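4. Results and discussion

4.1 What becomes of old household cloth

Most of the households in Pildale keep old towels, sheets and clothing long after these have left regular use. Of the 811 questionnaires that came back before the survey closed on 11/10/23, 791 were complete enough to use, and the results in this section are based on those. The written comments, which were left by 500 of the households, are treated separately in 4.4.

Respondents were asked what usually happens to a piece of cloth once they stop using it for the purpose they bought it for. The most common answer was that it stays in the house and gets another job. Giving it away came second. Throwing it out came third, and was mostly limited to underwear, socks and anything with a strong smell. Very few households reported selling old cloth, and those that did were selling curtains or bedding, almost never towels.

The pattern held in both parts of the study area, the town itself and the Dretari district to the east of it. We had expected the Dretari households, which have more storage, to keep more. They did keep more bedding. For towels the two groups could not be told apart. Storage space may matter less for towels because a towel in second use is often not stored at all. It hangs on a pipe or lies by the back door.

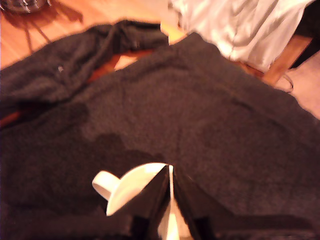 Towels were the item most often kept, and the reasons given were practical. Respondents wrote that a towel is already made to take up water, that it can be washed hot, and that a worn one does the work as well as a new one. Dark towels were named more often than light ones when people were asked which they would put down under a messy job. Color does hide some things, but it does not hide a fresh spill: on a charcoal gray towel with a nubby surface, a wet spot still stands out as a darker, blotchy patch against the dry weave. Several respondents had noticed the same and said they used the patch to judge when the towel needed to be changed. Others said they folded a towel double on the side where they expected the most water. We did not ask about folding in the questionnaire and cannot say how common it is.

Clothing was kept less often than towels but was put to a wider range of uses. T-shirts were cut up for dusting and window cleaning. Sweatshirts were left whole and used for padding, for covering tools, or for wrapping breakable things when moving. Respondents over retirement age were more likely to cut clothing up. Younger respondents tended to use it as it was, and a fair number of them said they did not own scissors that would cut heavy fabric well.

4.2 Protecting surfaces

The second largest group of uses, after wiping and drying, was covering something to keep it clean or free of scratches. Tables were mentioned most, followed by car seats, the floor near the door, and the top of the washing machine. Purchased covers were present in many of these homes as well. Households that owned a purchased table cover were no less likely to use old cloth on the same table, and the comments suggest why. The good cover comes out for guests, and it is taken off again when someone wants to repot a plant, mend a bicycle lamp or let a child paint.

We separated the answers into short covering, where the cloth is put down for one job and picked up again, and long covering, where it stays for weeks. Short covering was more common on tables. Long covering was more common on car seats and floors. The cloth used for long covering was washed less often than respondents said it should be, a gap that Hubáček also found in her April interviews with a smaller group of households in the same town.

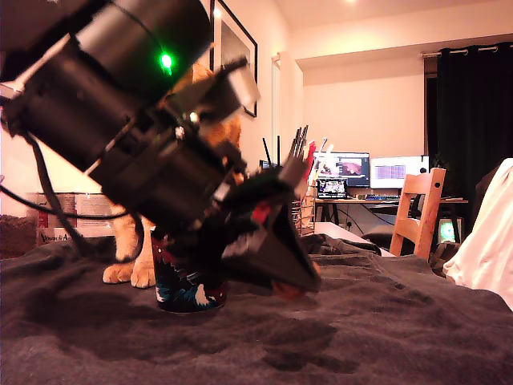

Figure 1. Dark fabric as a covering on a table surface.

Fit did not seem to be a concern. Only a handful of comments mentioned the size of the cloth, and those came from people covering sofas. On tables, respondents put down whatever was nearest and large enough for the job, and added a second piece if the first fell short. Thickness mattered more. Thin cotton was said to slide on a smooth surface and to let water through to the wood. A number of households used two layers for this reason, with something thin and washable on top.

There was also some concern about dye. Households in the older part of Pildale, where many kitchens have bare wood tables, were wary of putting damp dark cloth on them and leaving it overnight. We have no measurements to show how often staining takes place. The question deserves a small test with common fabrics and finishes, and Stukeo, the firm that ran the mailing, has offered to contact respondents who would take part.

4.3 Animals in the household

Keeping a pet was the household trait most closely tied to the number of old towels kept. Dog owners kept the most and used them mainly for wet coats and muddy feet. Cat owners kept fewer, and their answers were less tidy.

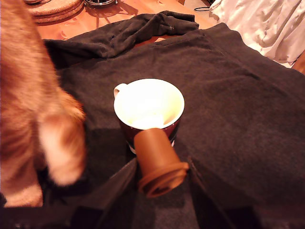

Cat owners often reported that a cloth set aside for one purpose ended up serving another. A sweatshirt put down for ironing became a bed for the afternoon, and after that it was seen as the cat's and was washed apart from other laundry. Tables came up often in this group. The respondents described animals that came over as soon as a cloth was laid out, and the behavior will be familiar to anyone who has watched an orange tabby stretch a paw out over dark fabric with a mug standing close by. Hair was the main complaint, and light hair on dark cloth the worst of it. A few owners had chosen old cloth to match the color of the animal. One had switched from dark blue to beige towels for a ginger cat and considered the problem solved.

Since the questionnaire asked only whether a pet was kept and of what kind, we cannot separate the effect of one animal from that of several. Wuyts coded the pet comments twice, with a gap of two weeks, and the cases in which her codes differed were settled by discussion between both authors. Most of these were comments that named an animal without saying what the cloth was for.

Households without pets gave shorter answers to nearly every item on the form. This may mean that they have less to report, or that pet owners enjoy the subject more. The comparison between the two groups should be read with that in mind, especially for the items on washing, where the form left room for a longer reply and many pet owners used all of it.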